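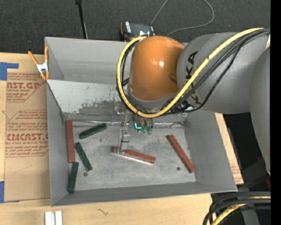
3.2 Storage conditions and handling of returned crates

Fig. 4. Grey bin with tall walls; scratches, smudges and darker stains are visible on the floor.

The second part of the study looked at what happens to reusable food crates between the shop and the wash line. Two sites took part. The Clindow depot handles fruit and vegetables for small grocers, and the Ullo depot handles bread and chilled goods for school kitchens. Both receive their empties by road and hold them under cover until there is room on the line.

We followed 700 crates at Clindow and 1000 at Ullo through one full return cycle in September. Each crate carried a paper tag giving the date it left the depot and the date it came back. Drivers were asked to leave the tags in place and to stack the crates as they normally would. Tags that were torn or could not be read were removed from the data before analysis, a loss of 59 crates across the two sites.

Surface wear was scored by eye on a scale from 0 to 10, where 0 is an unmarked surface and 10 is a surface with deep scoring over the whole floor. Walls and floors were scored separately. We did this after an early trial in which a single score per container gave poor agreement between the two people doing the scoring. Most of the disagreement came from containers with clean walls and a badly marked floor. Marks that came away with a dry cloth were treated as dirt and left out of the score. Marks that stayed were recorded as scratches or stains, and where the two overlapped the scorer noted both.

The cleaning method follows Georgiev, with one change. Georgiev soaked all crates for the same length of time. The wash line at Ullo cannot be slowed without stopping the drying tunnel behind it, so there we kept to the normal running speed and altered the strength of the detergent instead. The two sites should therefore not be compared directly on cleaning results, though they can be compared on wear.

Floor scores were higher than wall scores at both sites. At Clindow the gap was wider for crates used for root vegetables, where grit collects in the corners and is dragged across the base when the crate is emptied. Bread crates at Ullo showed little scoring, but older ones had dull patches on the outside of the base, where they slide on the racking.

Tag data were entered in Nellideo and checked against the depot gate records by Zlatko Nikolaidis. Where the two dates differed by more than one day, the gate record was used. Return times by route are given in Table 5.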